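4.2 Rendered observations for the grasp planner

The Olow planner was developed and tested wholly in simulation before any transfer to hardware was attempted. Each episode is logged with its rendered views and the full joint state, so that a planning fault can be told apart from a perception fault. The set used in this section holds 2,641 episodes in domestic layouts produced with the Dellia scene builder. 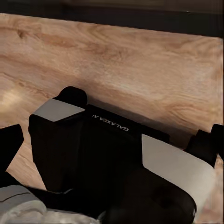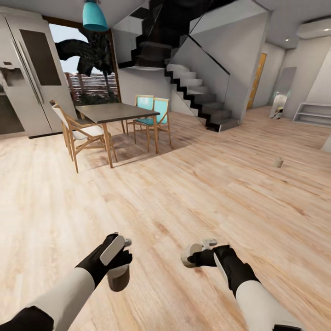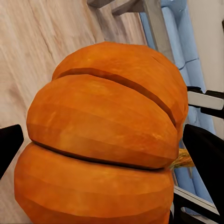

Figure 3. Rendered views available to the planner. The first and third are close views of a gripper; the second shows both arms in the open-plan layout.

Hayashi objected to an earlier draft of this section on the ground that close views of this kind carry too little context to be given the same weight as a room view, and asked whether the planner would do as well with them removed. The objection was a fair one and the comparison was run again in May. With the close views withheld, the planner rejected 713 candidate grasps that the full system had accepted, chiefly where the fingers hid the contact region from the room view.

The weighting was therefore kept, with one change. When the object mask in a close view touches three or more image borders, its depth estimate is no longer used for collision checking and the planner falls back on the room view. The rule applies to 1,731 episodes. Planning time rose by 18 milliseconds per query, which is within the limit set for the Fledton controller. Mask quality under strong reflected light remains a weakness and is taken up in Section 5.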